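Fustwood shop tips: budgeting for a gripper arm

Posted Wednesday, October 16, 2019

Quick one, glue is setting.

People keep asking what a small arm costs. Wrong question. Ask what the whole setup costs. We set aside 3,000 dollars for ours, the quote from Roltness came in at 2,059 for arm and gripper. Sounded great. Then the extras. Mount, spare fingers, cables, a stop button you can reach with your elbow. Gone.

So, before you order:

Measure the bench first. Reach on the spec sheet is not reach with a gripper on the end.

Check finger opening against your widest part. Ours was a drawer side, on edge. Flat was never going to work.

Price spare fingers the same day. Tips get scuffed, pads wear. Buy two sets.

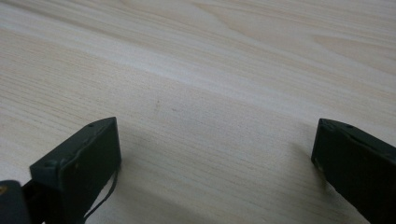 Cords. Budget for clips and sleeving, and leave slack at the wrist or you'll be buying that cable agian.

Ask about lead time. Gaete told us 23 days for the controller, came in January. Lomodex was slower but picked up the phone.

Training hours count too. Put them in the bugdet as money, not "evenings".

Used is fine for the stand. Not for the power supply.

More later, need to get the clamps off.

Priit Mägi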